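La location coûte 217 euros par jour, transport depuis Irnley compris. Pour ce prix, Gamico vous livre deux bras argentés et une patience que je n'ai jamais eue devant une corbeille de linge. Le tissu blanc effrangé, lui, n'avait rien demandé. 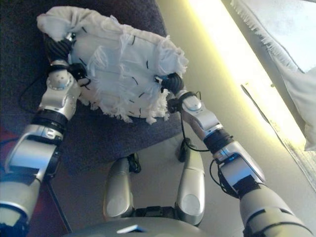
## Le doigté, en supplément

Les doigts noirs à soufflets figurent au catalogue parmi les options, à 119 euros la paire. « C'est le textile mou qui fait peur à tout le monde », reconnaît Canan Özkan, chargée des démonstrations. Les franches surtout – ces fils qui se glissent partout, jusque sur l'embout métallique.
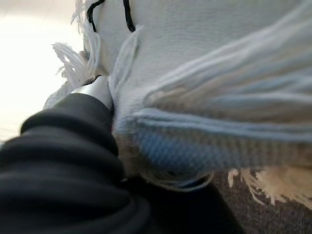
Le contrat prévoit d'ailleurs une clause « effilochage », à la charge du client. Je l'ai relue deux fois. Pour août, Gamico promet une formule au mois ; ma corbeille attendra.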